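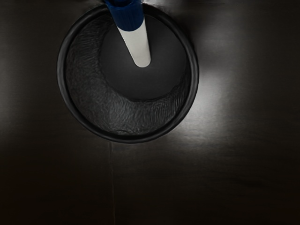 Scratches and white haze on a black glossy table — can I fix this without refinishing?

Posted Sep 23, 2020 in Furniture and Finishes
849 views

I bought a used dining table from a shop in Lowther that was closing out. It is black with a very shiny finish, and I was told it is lacquer over wood, but I can't confirm that. There is no maker's label underneath, only a stamp that says NALIK 388.

It has two problems. One is a lot of fine scratches that you only notice when light comes in from the side. The other is a cloudy patch at one end, as big as a dinner plate, where I think a previous owner set down something hot. It feels smooth when I run a finger over it.

So far I have wiped it with a damp cloth and dish soap, then dried it. No change. I also tried a furniture spray from the grocery store, and that made the whole top streaky. It took me most of an evening to get the streaks off.

I don't want to strip it. I rent and have no place to sand anything. Is there a way to get the haze out and hide the scratches, or should I just buy a tablecloth?

Renting in Laselen

Helmut Lammers
Member for 9 years

You can probably improve both, but start by finding out what the finish is. Pick a place on the underside of the edge where the same black coating wraps around. Put a little denatured alcohol on a cotton swab and touch it there for a few seconds. If it gets tacky, you have shellac. If nothing happens, try lacquer thinner the same way, with a window open. If that softens it, it is lacquer. If neither one does anything, it is most likely polyester or some kind of two-part finish, and those are hard to damage and also hard to repair.

For the haze, if it turns out to be lacquer or shellac: white usually means moisture trapped in the finish. Lay a clean cotton T-shirt over the spot, folded once, and go over it with a dry iron on the lowest setting. No steam. Keep the iron moving and lift the cloth every few seconds to look. Stop as soon as the cloudiness fades. Leave the rest for the next day. I have seen people chase the last little bit and end up with a print of the T-shirt weave in the lacquer.

For the scratches, don't use anything with silicone in it, and that includes most sprays. Get a fine automotive polish (the swirl remover kind, not rubbing compound) and a foam pad. Work by hand in straight lines in an area the size of a sheet of paper, wipe it off, and look at it with a flashlight held low. Black shows everything, so expect to do it 2 times at least. Follow with a thin coat of plain paste wax.
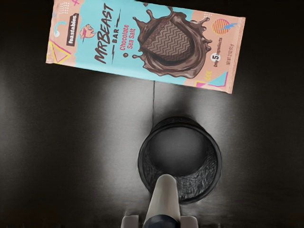 Low light across a black top. Set things down, don't slide them.

After that it is mostly a matter of habits. Felt dots on the bottom of anything that lives on the table. Dust with a barely damp microfiber cloth — dry dusting is where most of those fine scratches come from. Wash the cloths without fabric softener.

If your fingernail catches in a scratch, polish won't remove it. A black wax fill stick will make it less obvious, and it can be cleaned out later if you change your mind.

Zuvport

Mayonnaise. Leave it on overnight. Worked on my mother's end table.

coaster_drawer

I would skip the mayo on a high gloss table. It might help a little on an old oil finish, but on mine it just sat there and I had a greasy ring to clean up in the morning.

Agree with Helmut about testing first. Mine was polyester and the iron did nothing at all to the cloudy spot, but the car polish took it out, so the haze must have been on the surface. I did a small corner first and compared it before doing the rest. My arms were sore for two days.

One thing I would add is to tape off any metal trim before you polish. The residue dries white in the seam and you will be picking it out with a toothpick.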